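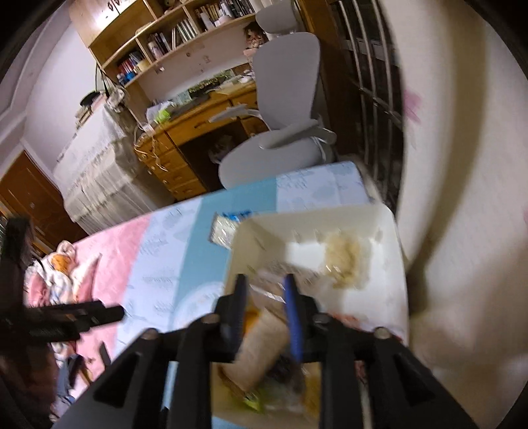 Kodance wants $658 for a pair of hand-held grippers and the right to call yourself a robot trainer. I've had a set since April and I'm still not sure who is supposed to buy it.

The pitch goes like so. You don't need a robot. You hold the grippers, you do chores with them, the camera on each one records what the fingers do, and the software turns your evening into something a robot arm can learn from. The sales page says a beginner will have a usable set of recordings "by dinner." It doesn't say whose dinner, or on which day.

My first try took 9 evenings, and that was with help. Rizwan Durrani, who has done this kind of thing for a living, talked me through the calibration over the phone, because the printed guide stops at the part where you plug things in. The online version is better but refers to menu items my copy of the software doesn't have. I wrote to support on 22nd May and got a link to the same guide.

The task I settled on was picking up snack packets and putting them in a bin. I chose it because it looks easy, and because the page promises the kit "handles everyday objects of any kind." So, a fair test. The ridged pads are good on anything stiff. On crinkly film they're fine if you come in from the side and close slowly, and they're a nuisance if you come in from the top like a normal person would. After an hour I'd stopped moving the way I move and started moving the way the gripper likes, and I do wonder what a robot would be learning from that.
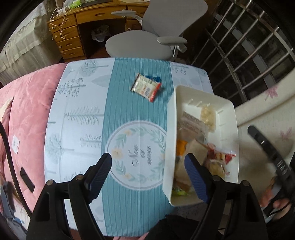
Snack packets, the bin, and the "Now or never" tablecloth, partway through a session.

Some things I liked. The linkage has very little slop in it, even now. The finger pads look the way they did when they came. Recordings start quickly and I haven't lost one to a crash. If you've ever used the older Clotberg set you'll know that last one is worth money.

Things I didn't. They get heavy. The cables are stiff and always want to be where your elbow is. And the file checker throws out recordings without giving a reason – of around 400 clips I made, it refused a big chunk, and when I fed 6 of the refused ones in again the next morning it accepted them all. Nothing had changed. I asked about this too. Same link.

Then there's the subscription, which you find after you've paid. Without it your clips stay on your own drive in a format that only their viewer opens. Jamshid Jalali says he's got a converter half working, and if he finishes it I'll post it here, but I don't think a buyer should be waiting on Jamshid.

Would I send mine back? The hardware, no. If Kodance sold the grippers alone with an open file format I'd tell you to get them. As a package for beginners, I'd hold off and see whether the guide gets rewritten. I've got the Rostoren pair on loan next and I'll run the same packets through those.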